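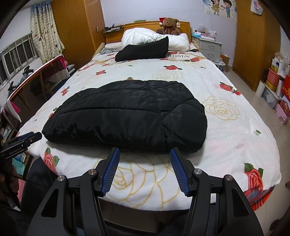
Elba Lucero wrote in to ask whether you can wash a puffer at home or whether the dry cleaner has to get his 20 dollars. You can, Elba. The cleaner will survive.

How to wash a puffer jacket without flattening it

Read the care tag first. If it says dry clean only, stop reading and go have a coffee. Otherwise empty the pockets, all of them, including the secret inside one where you keep old tissues. Close every zipper. Spot-clean the collar and cuffs with a drop of dish soap and an old toothbrush, because the machine will ignore both.

Use a front loader on a cold, gentle cycle, with half the detergent you think you need. No fabric softener. Run a second rinse. I skipped it once, last December, and my coat foamed in the rain.

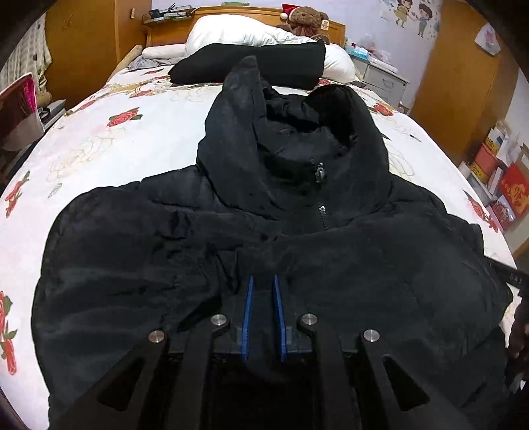

Spread it flat and check the zipper before you wash.

Now the drying, where most coats go to die. Low heat, four clean tennis balls, and patience. Mine took 80 minutes. Stop the dryer every 20, pull the coat out and break up the lumps with your fingers. It will look ruined the whole time. Keep going.
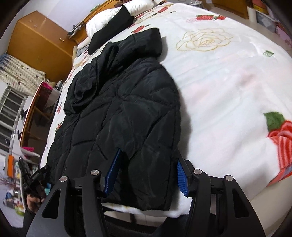
Storage is the part people get wrong after doing everything else right. A vacuum bag saves space and gives you a pancake in the fall. Fold the coat loosely instead, on a bed or any other big surface. Lay it out lengthwise, fold the hood or collar over, then bring a sleeve in on top, as with the black one here. It doesn't need to be neat — mine never is. Put it on a high shelf with nothing heavy on it, and check that it's dry all the way through first. If it smells like a pond, back in the dryer it goes.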